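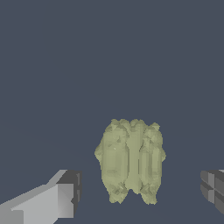 Wrist view in the simulator, fingers open on either side of the green object.

Filed under: Guides > Recording Demos > Part 2

Okay, so you've got Matbridge running and the controller paired. Now for the part I like best – collecting the examples our Jotano policy learns from. I'm going to walk you through it the way Diễm Dương walked me through it, minus the part where I forgot to save a whole Friday afternoon of takes.

Starting a take

1. Open the Arnevitz scene and pick the green object from the list. I call it the lettuce. Call it whatever you like, but use the list name in the log!
2. Switch to the wrist view and open the gripper all the way.
3. Press Record, then count to two in your head before you move anything. The trainer wants a bit of stillness at the front.
4. Check where the object sits between the fingers. If it's well over to one side, start recording anyway and correct your way in.
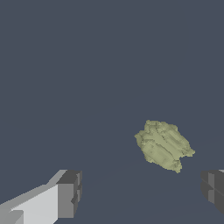 Object turned at a slant and closer to the right finger: a perfectly good start.

Note: Please don't hit Reset until you get a nice upright lettuce. I did that for my first 20 takes and the policy I got out of them fell apart on anything tilted. Take whatever the scene hands you.

Closing in

5. Bring the gripper toward the object slowly, with small nudges on the stick. Big swings look terrible on playback (mine did, anyway).
6. Even out the gaps on the two sides before you squeeze. The right finger mostly hides past the side of the view, so go by the gap you can see and take your time.
7. Once the fingers are close in on both sides, stop for a beat, then close. 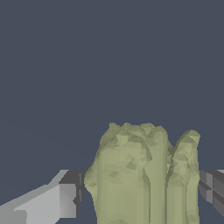

Fingers close in on both sides, with only thin gaps left.

Caution: Don't drive the wrist forward and close the gripper at the same moment. Matbridge will let you, but the contact readings come out as garbage and the take has to be thrown away.

8. Lift straight up, hold, and press Stop.
9. Tag the take "good," "miss" or "odd." Misses stay in the set, so no deleting. If you pull back and go in again, that's still one take – leave the recorder running through the whole thing. 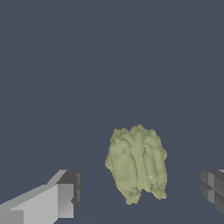 Tagging is where people get sloppy, me included, so do it right after each take while you still remember what you were trying to do. If you can't decide between "miss" and "odd," go with "odd" and add a line in the comment box. Lâm reads those comments and will ask you about them.

How many do you need? Our September set ended up at 718 takes, and it trained fine. You don't have to get there in one sitting! I do a batch, stretch my hands, then watch a few back at double speed to catch any with the recorder started late.

10. When you're finished, click Export, choose the Jotano format, and wait for the green check before you close the window.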